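The Laundry Lives on the Sofa Now

I fold on the sofa. I know there are people with a proper table for it, or a lid over the machine at exactly the right height, and when we moved to Dastport I fully intended to become one of them. Then the Gruvel arrived (three seats, grey, far too big for the room) and within a week it had a heap of washing on it. It has more or less had one ever since!

Basketball is to blame for most of it. Red vest, red shorts, training twice a week and a match on top, and the whole lot is always needed again by Monday teatime.
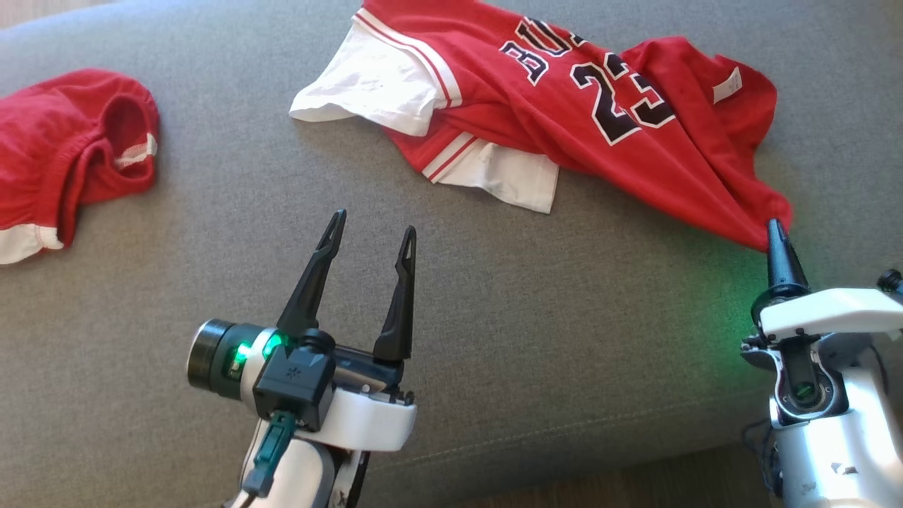

I used to treat sports kit like any other washing, in with the towels at whatever the dial happened to be on, and then wonder why the numbers had started to crack. These days it goes in inside out on a cool wash, with a small splash of Lollier and absolutely no softener. I don't put it in the dryer either. It hangs over the bath overnight, dripping on the mat, and gets carried through in the morning with everything else.

Folding a basketball vest is a nuisance, I'll say that. There are no sleeves to tuck in, the armholes gape, and the fabric slithers off itself the moment you look away. My way is to lay it front down, give the hem a good tug, bring both sides into the middle and then fold it up from the bottom in two goes. It takes me 17 seconds when I'm in the mood and several minutes when there's something good on the radio.

Shorts are easier. In half, waistband flat, done.

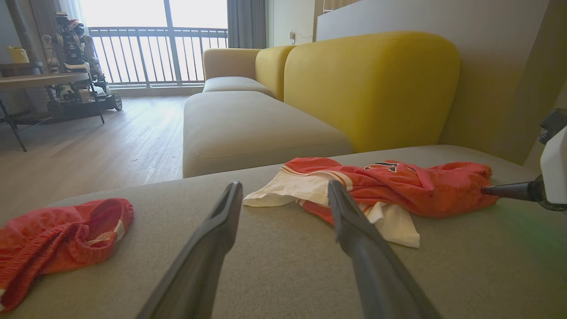 What the sofa has taught me

A big flat cushion is a lovely thing to fold on, as long as it's firm. Our old Manninen was so squashy that every pile leaned over and gave up, whereas this one stays put and I can kneel on the rug and get right over it (my back prefers that to bending). Grey is handy too. Red stands out a mile against it, so I can't lose half the kit and find it at bedtime.

The weave does pick up fluff, mind you, and I go over it with a damp rubber glove when visitors are due.
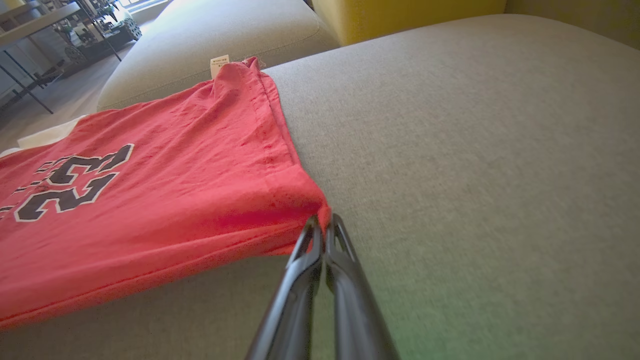 I did once price up a folding station, all drawers and pull-out boards, and it came to some £300 before delivery. I shut the laptop and went back to my cushion. What I bought in the end was a set of 6 cloth bags, one for each day we're likely to need kit, and they hang on the hooks by the back door. Vest and shorts go in together, socks on top, and the next person out of the house grabs the nearest bag. We still get to the sports hall with the wrong socks now and then, but the vest is always in there.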